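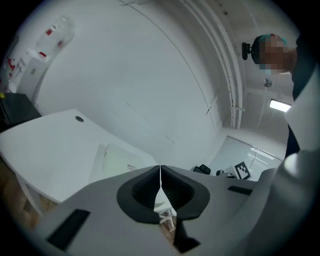

White chair legs on the floor of a white-walled room.

Every few years I end up buying a chair, and every few years the chairs have got worse. I don't mean the way they look. The one I bought in March looks fine. I mean that it can't be repaired, and that the company selling it never expected anyone to try.

It came from Ekonholm, flat in a box, and went together in 34 minutes with one hex key. The foot caps on the legs are moulded to a shape used on that model and no other. When one split, I wrote to ask for a replacement. The reply offered me 15 per cent off a new chair. I wrote back and said I only wanted the cap. The second reply was the same as the first, with a different name at the bottom.

My view is that anyone who sells household furniture in this country should have to sell the small parts for it, at a fair price, for at least 10 years after the last unit leaves the shop. Caps, castors, glides, bolts, hinges and drawer runners. We already accept this idea for cars. You can walk into a parts counter and get a door seal for a sedan that hasn't been built in years, and the person behind the counter won't find it a strange request.

The usual objection is cost. Holding stock takes space, and a warehouse full of plastic caps earns very little. I accept that. But most of these parts are made by the thousands in the first place, and putting aside a few cartons at the end of a run is cheap. Where it isn't cheap, a company could publish the dimensions and let somebody else make the part. My local hardware store has a whole aisle of generic chair tips and none of them fit, as mine is an odd oval and the tips are all round or square. A published drawing would fix that.

The other objection is that people don't want to repair things. I think this gets the order wrong. People gave up because the parts went away. In our building the hard garbage pile goes out on the nature strip twice a year, and last time I stopped to look through it. There were 22 chairs. Most had one thing wrong with them: a missing bolt, a torn seat, a castor gone from a base of five. I took home a Rallau desk chair that needed only a new gas strut. The strut was a standard size and cost less than lunch. I'm sitting on it now.

Rallau stopped making that chair a long time ago, but they built it from ordinary components, and that choice is the reason it still works. The Ekonholm chair is younger by some 20 years and will be in the next pile unless I find a cap.

Governments like to talk about landfill in terms of what households put in the bin. We get fridge magnets and a calendar with the collection dates. The decision that sends a chair to the tip is made much earlier, by whoever picks an odd-shaped fitting over a common one to save a few cents. A household has no say in it and finds out only when the part breaks.

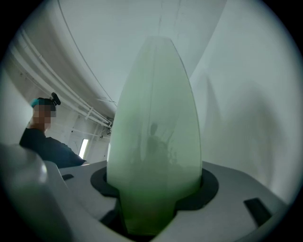 What a rule could look like

It doesn't need to be long. A parts list should be printed in the assembly booklet, with a number for each piece. The seller should supply any listed piece by post for the term of the rule, or release its measurements for free. Small workshops making fewer than 200 pieces a year could be exempt, as they tend to fix their own work anyway.

I would start with seating and tables, then move on to beds and wardrobes. Upholstery is harder and can wait.

In the meantime the split cap is held on with electrical tape, and the chair rocks a little when I lean left.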